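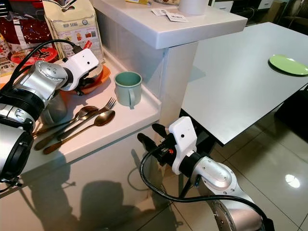
Outcome measures after distal radius fracture: grip strength or patient report?
Orthopedics and Rehabilitation Board, Tralirstead

hbrzozowska
Colleagues are invited to comment on the draft follow-up protocol before July. The draft names grip strength at 12 weeks as the primary measure. Our review covered 263 patients treated with a cast, of whom 67 did not return for the final visit.
Hanna Brzozowska, Hand Unit

uton_ortho
I support the draft. Grip strength is quick to obtain and the clinics already own the device.

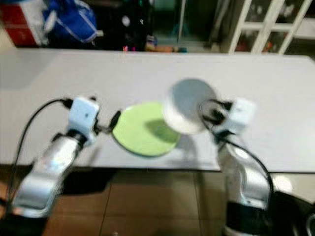 Green plate held at the rim, gray tabletop.

m.wasilewska
I must disagree with the previous poster. Grip strength depends on age, hand dominance and effort on the day. In our clinic, patients with a good reading still reported trouble opening jars and turning keys. A patient questionnaire should be the primary measure - grip may be kept as a secondary one.

uton_ortho
Questionnaires are often returned incomplete. With 67 patients already missing, a second source of missing data is a serious concern.

samport_pt
The Samport clinics use a short form of 30 items, completed in the waiting area before the patient is called. Missing answers are checked at the desk,

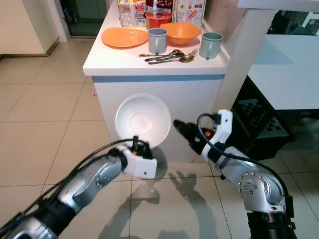 and the therapist reviews any that remain. Pain on rotation of the forearm should also be recorded, as the draft omits it.

hbrzozowska
Thank you. Rotation will be added to section 4. The choice of primary measure remains open, and I would ask m.wasilewska to send the wording she proposes.

uton_ortho
My objection stands. Please record it with the draft.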